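Inicio | Proyectos | Informes | Convocatorias | Contacto

Programa de juego y aprendizaje en bibliotecas rurales — Informe de avance, segundo periodo

Ámbito: bibliotecas de Malville, Hurkville y Grikwood. Periodo cubierto: de febrero a junio.
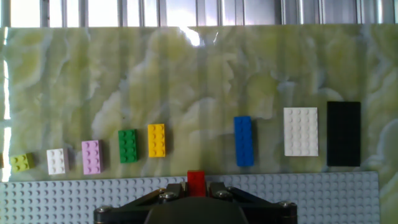
El presente informe recoge la ejecución técnica y económica del segundo periodo, conforme al calendario aprobado en la resolución de ayuda. Los anexos contables se remiten por separado.

1. Ejecución de actividades

Se han celebrado 81 sesiones en las tres sedes. Malville y Hurkville han cumplido el calendario íntegro. En Grikwood se suspendieron las sesiones de marzo por la sustitución de la caldera; se recuperaron en mayo, en horario de tarde. La asistencia acumulada asciende a 1327 participaciones. La cifra corresponde a entradas registradas y no a usuarios distintos, dado que el sistema de préstamo Lepik no permite todavía cruzar ambos datos.

El grupo de 6 a 8 años concentra la mayor demanda. El de 9 a 12 pierde asistencia a partir de abril en las tres sedes, coincidiendo con el inicio de las actividades deportivas municipales. Se propone adelantar su horario a las 16:30 en el próximo curso.

2. Préstamo de materiales

El servicio de préstamo a domicilio de juegos de construcción y de mesa se abrió en abril. Hay 26 lotes catalogados, cada uno con ficha de contenido y bolsa numerada. El recuento de piezas a la devolución consume más tiempo del previsto; se ha sustituido por el pesaje del lote — con tolerancia fijada por cada sede — y el recuento queda reservado a las incidencias. Grikwood aún no dispone de báscula.

3. Desviaciones

El gasto en transporte entre sedes supera en un 10 % lo presupuestado, por el aumento de rotaciones de lotes. Se compensa con el remanente de la partida de imprenta. No se solicita modificación del importe total.

La formación del personal en catalogación de objetos, prevista para mayo, se traslada a septiembre por falta de fechas comunes.

4. Próximo periodo

— Integración de las fichas de lote en Lepik.
— Adquisición de la báscula de Grikwood.
— Encuesta a familias usuarias del préstamo, en papel y en línea.
— Revisión de las normas de reposición de piezas perdidas, pendiente del visto bueno de Hurkville.

La justificación económica intermedia se entregará en octubre.

Compartir 10 | Comentarios 0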